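Search this site Go

Renting an arm by the month

Garen started offering its bench arm on a monthly plan in June, and three firms I do work for have asked me whether they should sign up. My view is that most small workshops should, provided they read the service terms first and leave the add-on package alone.

The plan costs 747 a month. For that you get the arm, a two-finger gripper, the controller and a support line that picks up until six. You can stop with 30 days' notice. Buying the same kit outright ties up money that a shop of eight people usually needs for stock, and after a couple of years you own something you may want to replace anyway.

The setup is better than I expected. At Tanoli, where they sort and box drawer fittings, we had the arm bolted down and moving in 2 hours. Teaching it a position is done by hand: you push the arm where you want it and save the point. People who had never touched one were doing it by the afternoon.

What I don't like is the add-on package, sold under the name Cikham. It is a library of ready-made tasks such as opening, lifting and stacking. Each one assumes parts close to the ones in the manual. Of the 87 tasks listed, some 30 were any use to us, and those still needed their points taught again. You are paying for a starting place you could reach yourself in a morning.

Handles are a good test. A thin bar leaves little room for error in height or angle, and I would ask any seller to do one on your own parts before you sign.

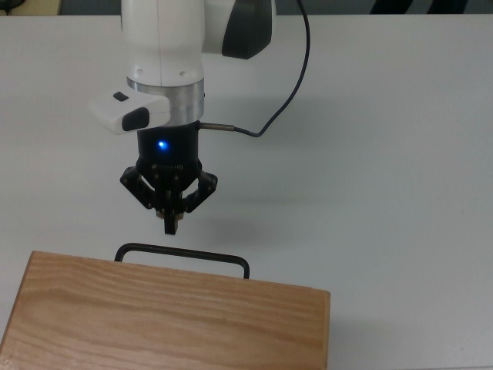
Charito Gatchalian wrote to disagree about the add-on. Her shop takes on new staff every few months, and she says a poor starting point is still better than a blank screen when the person who knew the job has left. She would pay for it again, though at half the price.

I accept that for a shop with a lot of turnover. I would still ask for it to be priced per task. Standetex already sells its library that way, and its arm is slower.

Contact us | Copyright, all rights reserved | Back to top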